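Istar Launches Slow Overnight Sleeper to Drundano, with Dinner, Bunks and a Long Look at the Lakes

Passengers can now board in the early evening, eat a proper supper on the move and wake up beside the water

DRUNDANO, November — Istar, the small rail company best known for its weekend excursion trains, is delighted to announce that its new overnight sleeper, the Fumetti, is open for booking. The train will run between Halás and Drundano all through the winter and into spring, leaving Halás at 7:40 in the evening and pulling into Drundano in good time for breakfast.

We have wanted to run this train for a very long while. The line over the hills is one of those routes people remember from childhood trips, when you pressed your nose to the glass and watched the lights of the villages go by, and it seemed a shame that the only way to ride it lately was on a daytime railcar with hard seats and no place to get a cup of coffee. The Fumetti puts that right, and we hope it will bring back some old friends of the line along with plenty of new ones.

The train has 29 sleeping compartments, each with two bunks, a reading lamp over each pillow, a fold-down washbasin and a window that opens at the top (a small thing, but our regular riders asked for it again and again). Families traveling together can ask for a pair of compartments with a connecting door. For those who would just as soon sit up, there is also a coach with wide reclining seats, and blankets are handed out after the first stop.

Supper is served in the dining car from departure until 10:30. The menu is short and changes with the season, and this winter it leans toward soups, dumplings and baked apples. There is no need to dress up, and no need to hurry either. The car seats 40 people at a time, so we do suggest picking a sitting when you book, especially if you are coming with a group.
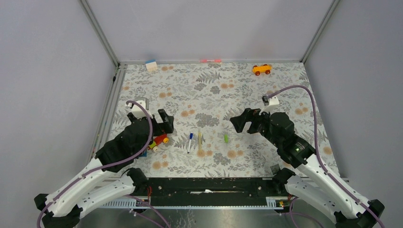 One rider on a preview run wrote to us afterward that she had meant to sleep the whole way and instead stayed up past midnight talking with the couple across the aisle, and that she would gladly do it again if only the coffee were a little stronger. We have passed the note along to the kitchen, and the coffee is stronger now.

The Fumetti makes 3 stops along the way, all of them before midnight, so that anyone who has turned in early will not be woken by doors and suitcases in the small hours. After the last stop the train slows down on purpose. Our drivers take the lake section at an easy pace, timed so that the sky is just beginning to lighten as the water comes into view on the left-hand side. If you would like to be woken for it, tell your car attendant before you turn in and there will be a gentle knock at the door.

At Drundano the train waits at the platform for an hour after it arrives, and passengers are welcome to stay aboard and finish their breakfast. The old town is a short walk downhill from the station, and the lake steamer leaves from the pier at the bottom of the same street. Bags can be left at the station desk until the evening departure for anyone going straight back the next night.

Fares include your bunk, bedding and breakfast. Supper is paid for on board. Children under 2 travel free when they share a bunk with a parent, and bicycles may be brought along if a space is reserved ahead — there are only a few hooks in the baggage car and they fill quickly.

Tickets for the Fumetti are on sale at the Istar counters in Halás and Drundano stations and through the Istar booking line, which is open from 8 in the morning until 6 in the evening. Members of the press who would like to ride along on one of the winter departures are warmly invited to get in touch with the Istar press desk in Halás.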